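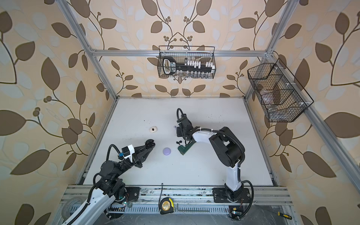
Papering over old wallpaper in the dining room?

fernhollow
Posted 12/31/23
Hi all, and happy almost new year! We moved into a little place in Odatdale back in May and the dining room still has its old paper, two layers of it as far as I can tell. I fell in love with a big leafy print from Clirov and bought 4 rolls before thinking any of it through (my usual way). Can I paste straight over what's up there?

mudroom_mo
Oh, please don't, dear. I did that in our hallway in Strickland and had bubbles by spring. Strip it, wash the walls, size them, then hang. It took me 3 evenings and a lot of tea, and I've never been sorry.

pastepot
I'll disagree with Mo, kindly. If the old paper is tight and flat, seal it with an oil primer and go ahead — I've done 2 rooms that way and both still look lovely. Stripping can tear up old drywall something awful.

mudroom_mo
Two layers, though! That's a lot of weight hanging on somebody else's paste.

fernhollow
I picked at a seam by the window and a whole strip came away in my hand, so I guess that settles it. Does anyone rent out steamers near Brendomgate?

pastepot
Okay, Mo wins this one. Try warm water and a scraper first, and go easy near the outlets — power off, please.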